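Planning Under Partial Information: An Interview with the Clidari Software Group 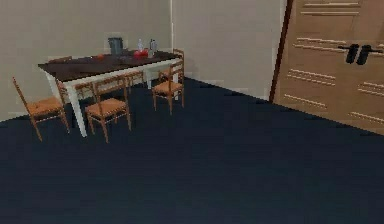 The software group responsible for Clidari, the task and motion planning system developed at the Mollano Institute, has spent much of the past two years on a problem its members consider underestimated. A household robot that has been asked to fetch an object must decide where to stand, which way to face and what to believe about the parts of a room it has not yet seen. Clidari is intended to make those decisions in a single planning process. The group's lead engineer discussed the work with the institute's editorial office in August, shortly before the release of version 2.

The engineer began with the division of labor inside most robot software. Perception reports what is in the room, a planner selects a sequence of actions, and a controller carries them out. "Each of those parts can be tested and found to be in good order," the engineer said. "The failures we study occur at the points where one part hands its results to the next. Perception says there is a bottle at a certain position. The planner takes that as a fact. By the time the base has moved, the estimate has shifted by a few centimeters, and the planner is still working from the old one."

In Clidari, the planner does not receive a single position for each object. It receives a set of possible positions, each with a weight, and it is permitted to spend time reducing the uncertainty before it commits to a grasp. It may choose to move the base to the other side of a table, or to approach a chair at an angle that gives a better view of what lies behind it. The engineer described these as ordinary actions, with a cost like any other. "If looking again is cheaper than failing, the planner should look again. We had to give it the means to make that comparison."

Development is carried out almost entirely in simulation. The group maintains a library of 1054 room layouts, among them kitchens, dining areas, hallways and bedrooms, which are loaded through an in-house tool called Itance. The tool places furniture and small objects, checks that nothing overlaps and records the exact state of the room so that a run can be repeated. Rendering quality has been kept modest by decision of the group. According to the engineer, faster rendering allows the full library to be run overnight, and the planner itself works mainly from geometry.

Asked whether modest rendering places limits on the perception work, the engineer agreed that it does. "Dark objects on a dark tabletop are hard for our detector, and low resolution makes that worse. We keep those cases in the library. A planner that has only ever been given clean detections will not learn to do anything sensible with poor ones." The detector's training set is prepared separately, with a more detailed renderer, and the two sets of results are never combined in the group's reports.

Dining areas receive particular attention. A table with chairs drawn up to it presents the planner with several difficulties at once. The legs and rungs of the chairs are thin, and a coarse collision model will either ignore them or treat the whole space beneath the table as solid. Early versions of Clidari took the second course. "It was safe, and it meant that the robot would refuse to approach most tables," the engineer said. "We were reporting very few collisions and very few completed tasks."

The present version uses a layered collision model. A coarse layer rules out the greater part of the floor plan quickly, and a finer layer is consulted only where the base or the arm comes close to furniture. The change lengthened planning time in crowded rooms. It also allowed 838 of the layouts to be completed without human correction to the plan, a figure the group regards as respectable but not final. The remaining layouts are reviewed by hand, and each is assigned a cause: perception, planning, control or an error in the layout itself.

The last category has proved larger than expected. In one group of rooms, doors had been given a hinge on the wrong side, so that a plan to open them was valid on paper and impossible to execute. In another, small items had been placed a few millimeters above the tabletop and fell when the physics engine started. Itance now runs the physics for 50 steps before recording a room as ready, and any object that moves beyond a set tolerance is flagged for inspection.

The engineer spoke at some length about tooling, which in the group's view receives less credit than it should. Every plan produced by Clidari is stored with the beliefs the planner held at the time, and a viewer developed under the project name Stamatopoulos allows a run to be stepped through action by action. "Before we had the viewer, a review meeting consisted of people disagreeing about what the robot must have been thinking – and there was no way to settle it. Now we open the run and read what the planner believed when it chose that action."

Version 2 will also change the way control reports back to the planner. Until now, the controller has returned only success or failure. Under the new interface it will return the measured path, the difference from the planned path and the reason for any stop. The planner can then repair the affected part of the plan and leave the rest in place. The engineer cautioned that this will require changes from teams that have written their own controllers against the earlier interface. A compatibility layer will be supplied, although it will not offer plan repair.

On the matter of physical robots, the engineer was reserved. Trials on hardware are planned, beginning with fetching tasks in a single furnished room at the institute, and no results will be published until the same tasks have been run in a matching simulated layout. "We want to be able to say where the two disagree," the engineer said. "If the base stops short in the real room and not in the simulated one, that is a measurement we can use. The first comparison we intend to make is on approach distance, and the logging for that is being written at the moment."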